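**Clearance firm wants extra for computers and electricals, is this normal?**

**imeldayap**
Clearing my late uncle's house in Dolness before it goes on the market in June. One van load of furniture and bags, plus 13 old desktop computers he kept in the back bedroom. I had a quote from Pangilinan for the lot. They want £400 for the van and have put the computers down as a separate line, price to be confirmed.
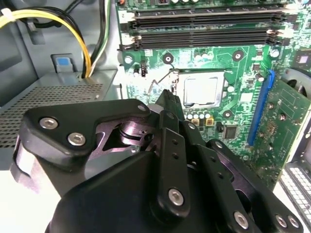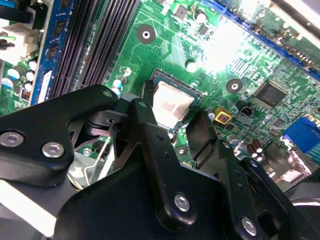
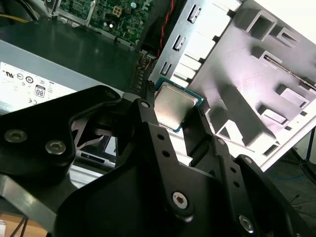
My question is whether they can charge separately for electricals when it's all going in the same van. I rang and was told a computer counts as a computer whatever state it's in, even if it's in bits. I asked if it would make a difference if I took out the processors, the square silver-topped part, and sold those on their own. The woman on the phone said no, they go by the case. It's a terraced house with no parking outside, if that matters for the price.

**stergiou_m**
Yes, it's normal. Electricals can't go in with the general waste, so the firm has to drop them somewhere else or pay by weight. Ask for the figure in writing before they load anything. "To be confirmed" usually gets confirmed on the doorstep.

**Reda R**
I don't agree that it's normal. I used Ena last year for a flat clearance with two televisions and a fridge in it. They charged for the fridge and nothing for the tellies. Get another quote.

**stergiou_m**
A fridge is always extra. Tellies depend on the firm. Thirteen computers is a lot more than two televisions.

**CosimoS**
Take them to the tip yourself. Ours has a cage for small electricals and it's free for households. You may have to book a slot and show something with the address on. Two trips in a hatchback would do it.

Pull the hard drives first. I wouldn't hand those to anyone if he did his banking on them.

**imeldayap**
I don't drive, so the tip is out unless my cousin can help. Good point on the drives, I hadn't thought of that.

**Noel T**
Check they're licensed waste carriers, whoever you pick. If it ends up in a lay-by it can come back on you. Ask for the carrier number and look it up, and keep the transfer note.

Also, £400 for one van with no parking sounds fair to me. I paid £1,239 for a three-bed with a loft, and that was two vans and most of a day.

**Reda R**
£1,239 is steep.

**Noel T**
It was a full loft.

**imeldayap**
Update. I rang Pangilinan again and they've emailed a price for the computers, £5 each. Ena can't do Dolness until after the date I need. I've got the carrier number and it comes up on the register. My cousin is taking the drives out at the weekend and I'll book the van after that.

**CosimoS**
£65 for the lot then. I'd still do the tip, but fair enough if you've no car.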